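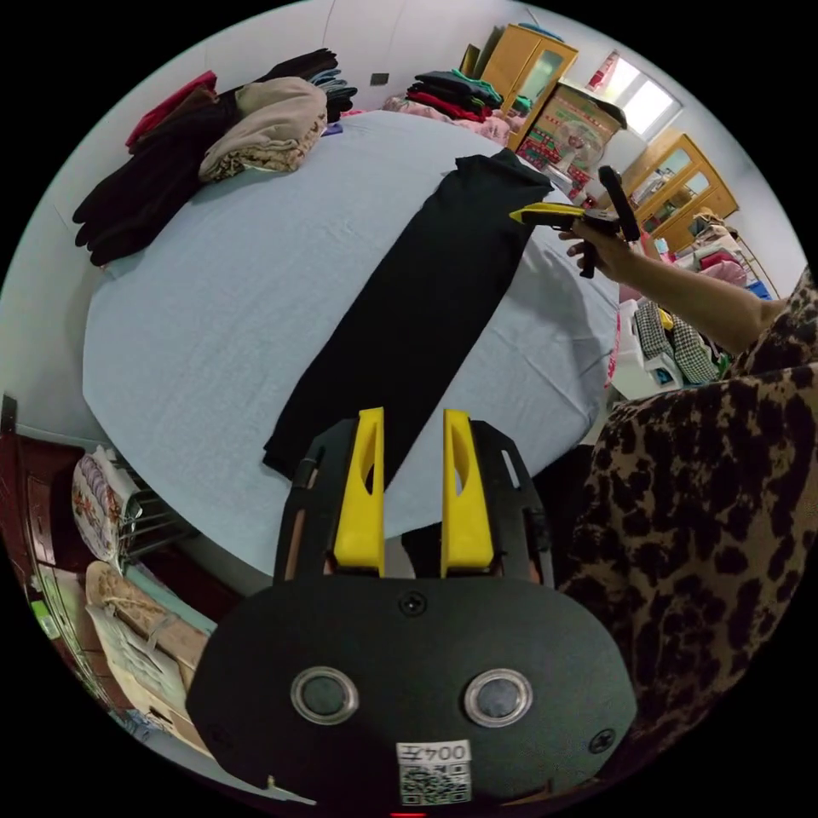
Folding long black things so they stay folded?

Posted in Laundry and Wardrobes, 23 November 2021
Asked by clemdale_jen

Hello all, first time asking although I've been reading along since September. I do all my folding on the bed, because it's the only flat surface in the house big enough, and I've got reasonably good at jumpers and tees. What beats me every time is anything long, narrow and black. I lay it out down the middle of the bed, smooth it from one end to the other, fold it up, and by the time I've carried the pile to the cupboard it has slithered open again. I also can't tell the front from the back half the time!

My cupboards are the old wooden sort with glass in the doors, so whatever goes in there is on show, and my mother-in-law does look. Hanging isn't much of an option as I have 20 hangers and every one of them is spoken for. Does anyone have a method that survives the walk across the room?

ruthie_of_rendmont

Oh I feel this one. I worked in the linen room of a guest house in Rendmont for five years and we folded everything on a bed there too, so please don't let anyone tell you it's wrong. A plain pale sheet underneath is a big help with black clothes, by the way. You can see the edges and the seams properly, and any lint you leave behind.

For a long piece, lay it flat lengthwise the way you're doing, but before you fold anything run your palm down it from the middle out to each end. Most people start at one end and push all the air and all the wrinkles to the other, and that's where your slithering begins. Then bring one long side in so you have an even strip, and fold the bottom up to about a hand's width short of the top. Fold in half again, and once more if it's very long. That short bit left at the top gets tucked into the last fold like the flap of an envelope, and it will hold, even in slippery fabric, if you don't stack more than 5 on top of each other.

As for front and back, look for the care label. On most of mine it's on the left side seam as worn. I put a little stitch of coloured thread inside the waistband of the ones with no label, and it has saved me a lot of squinting on winter mornings.

One more thing and then I'll stop. Sort before you fold. I make a pile for the heavy things and a pile for the light ones at the far end of the bed, and leave the long pieces until the end when there's room to stretch them out.

baz77

just roll them. been rolling mine for years, no dramas

phromma_kitchen_table

Rolling is fine for drawers but I wouldn't do it behind glass, they look like a shelf of sausages. I use the Simero shelf dividers, the low ones. I paid almost $20 for the set and they keep the piles upright without hiding anything. Measure first though, my shelf was too shallow and I had to turn them sideways.

clemdale_jen

Thank you so much, all of you. Tried the envelope tuck on two pairs of leggings and a long skirt tonight and the leggings held beautifully. The skirt not so much, but it's a floaty one and I think I left too big a flap. Will have another go tomorrow. Ruthie, did you press yours first or fold them straight off the line?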